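We use cookies to remember your settings. Accept / Manage

Interim report on the Zutano kitchen package
Covering the period to 9th June

You asked us whether the Zutano package is worth renting for the canteen kitchens once the trial money runs out. We can't say yes on what we have so far. This report sets out why, and what we would want from the supplier before September.

The offer is a two-armed machine with fingered hands, a set of ready-made kitchen routines and a support contract run by Sokol. The brochure calls it a complete washing-up service. The contract is narrower. It covers moving plates from a sink into a dishwasher, and the sink, dishwasher and racks all have to be where Sokol's fitter left them. Glasses and pans are extra, and nothing in the price list says how much extra.

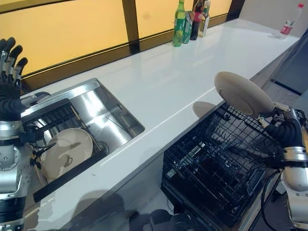 We ran 6 sessions in the test kitchen and logged 1075 plate moves. Of those, 228 needed a member of staff to step in, whether to straighten a plate, restart a routine or take over altogether. Sokol counts a restart as a success if the plate ends up in the rack. We don't, as somebody still had to stop what they were doing and walk over. Until both sides agree on one way of counting, their figures and ours should not be put in the same table.

Speed is a smaller worry than we expected. Canteen staff can live with a slow machine if it can be left alone. This one can't yet be left alone, and the rental case in the original proposal depended on it.

Setting up also took longer than the quote allowed. The handbook assumes a clear counter and a bare sink, and neither canteen works like that at the end of lunch. Cutlery gets in with the plates and people leave drinks by the wall. Sokol's answer was that staff should tidy before each run. We have asked them to put that in the contract in plain words, so that the time can be costed.

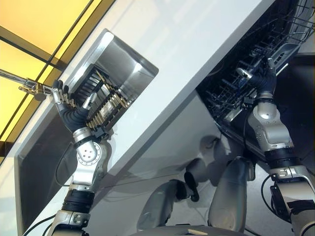 Olilov disagrees with us on much of this. In its written comments on the draft it said that we had judged an early release by the standard of a finished one, that most of the stoppages fell under three faults already on the repair list, and that a fair test would wait for the September update. It also felt the tidying point was overdone, given that any kitchen porter clears the side before starting.

We have left our findings as they stand. The update may well help, but the rental price is being asked for now.

Spending is within the grant, apart from the extra fitting days, which we are disputing. Vakarar has offered a second site at no charge if we sign for a full year. We advise against signing. A shorter loan on the same site would tell us as much.

Before the next payment we would like:

- a written definition of a completed move
- prices for glasses and pans
- 3 sessions run by canteen staff with no one from Sokol in the building

The logs are available on request.

Last updated: see report date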